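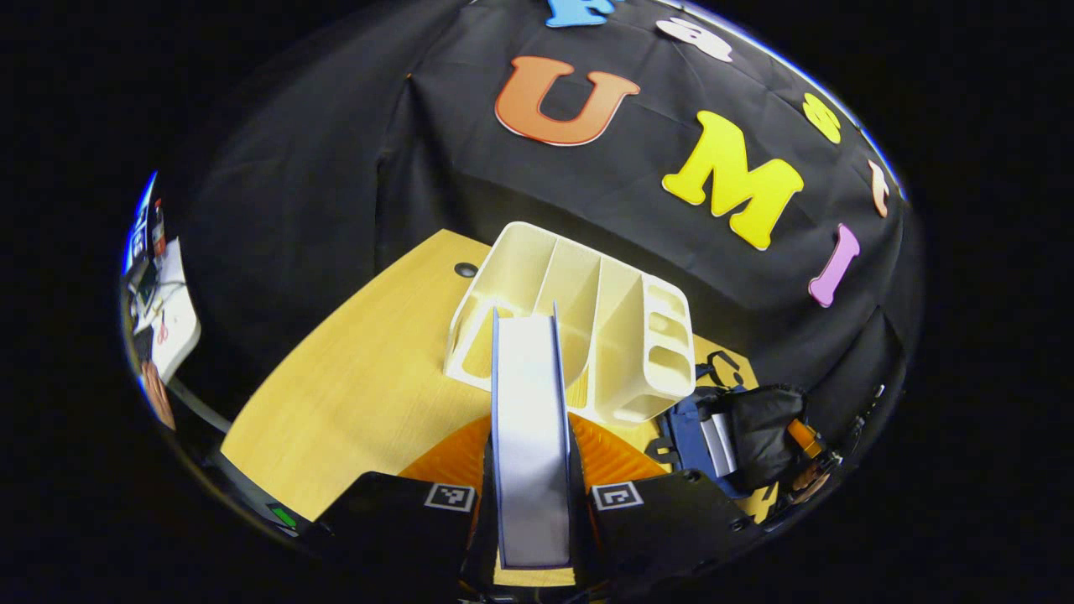
How I finally sorted out my bookshelves (and kept them that way)

I've been putting this off since we moved. When I did the shelves in the back room I had 32 boxes of books, most of them packed in a hurry and labelled "misc", and I simply shoved everything wherever it would fit. Cookery next to car repair, half a trilogy upstairs and the other half behind the sofa. A few readers asked how I got from there to something I can live with, so I've written down what I did, including the bits I got wrong first time.

What you'll need

A clear table or a decent bit of floor, a soft dry paintbrush (the sort you'd use for gloss, and a new one please!), a couple of microfibre cloths, a pencil, some scrap paper for slips, and two or three empty boxes. Set aside a whole afternoon. I started at two on a Sunday and was still at it when it was time to cook, so we had beans on toast.

Step 1: Empty one bay at a time

Don't take everything down at once. I did, the first time, and ended up sleeping in a room I couldn't cross. One bay, top shelf first, and pile the books on the table with the spines facing you so you can read them.

When you pull a book out, don't hook your finger over the top of the spine and tug. It tears the cloth sooner or later. Push the books on either side back a little, take hold of the middle one by its sides and slide it out. Big heavy hardbacks want two hands.

Step 2: Dust, properly

Hold the book firmly shut and brush along the top edge, away from the spine. Then the front edge, then the bottom. Go over the covers with a dry cloth. I tried a slightly damp one on an old atlas and took some of the colour off with it, so now I keep water well away from anything with a cloth cover.

Wipe the shelf while it's empty and give it time to dry before anything goes back. I leave mine for an hour and have a cup of tea.

Step 3: Choose what goes

I use 3 piles: keep, pass on, don't know. The third one is allowed to be big. My friend Sylvie Perron is much stricter than me and reckons that if you have to pick a book up twice to decide, it should go, but I've rescued some favourites from my "don't know" box months later and I'm glad I did. Mine lives under the stairs until December and then I look again.

Step 4: Pick an order you'll stick to

I had a go at strict alphabetical and lasted a fortnight. What works for us is subject first, then author within the subject, but only for novels. Cookery is by how often I use it, gardening is by height, and the travel books go roughly north to south, which makes sense to me if not to visitors.

Write each subject on a slip and lay the slips along the empty shelves before you put a single book back. You can shuffle bits of paper in seconds. Shuffling 70 hardbacks is another matter — my back can tell you all about it.

Step 5: Put them back

Stand books upright and snug, but loose enough that one slides out without dragging its neighbours along. If a row leans, it'll slowly pull the bindings out of shape, so use a bookend or lay a few flat at the end as a stop. Really large ones I lay flat anyway, no more than 4 to a stack.

Bring the spines forward to the front of the shelf and leave a gap behind for air, especially on an outside wall. We lost a lovely set of walking guides to mould in the old house, and I still haven't replaced the one I used most.

Step 6: Leave some room

Try to leave a hand's width free on every shelf. I know, I know, but you will buy more books. I've put a small basket by the door for anything finished or borrowed, and I empty it when I do the hoovering.

Next job is the music books, which are all thin and floppy and won't stand up for anything. If you've got a good way of storing those, do leave me a comment!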